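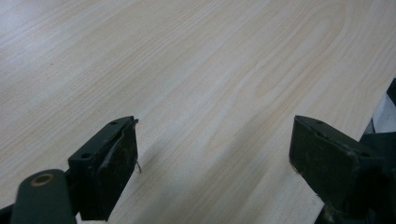
Re: Tabletop finish, plain-sawn grain and the dull patch

On 03/05/2025, Mared Skyrme wrote:
> We have a pale wood-grain top from Trerham, arched figure toward
> one side, straight lines elsewhere. One corner looks gray-white
> in daylight. Is that wear, or only the light? Also, can I tell
> veneer from laminate without lifting the top?
> Mared

Mared,

Ours is similar in color. The corner on ours also goes grayish-white where the light falls on it. Look at yours from the opposite side before you treat anything. If the patch moves, it is sheen. If it stays put, the finish is probably worn.

On the second question, the face alone won't settle it. Cathedral figure is printed on laminate as often as it is cut in veneer. Check the edge and the underside - a repeat in the pattern is the other giveaway, but you need a long top to find one.

Small dark specks: try a damp cloth first, then a plastic scraper held flat. No abrasive pads. If a speck is still there after 15 minutes under the cloth, leave it alone.

Yurani asked in July about oil. Don't, until you know which surface you have.

Ibrahim Yusuf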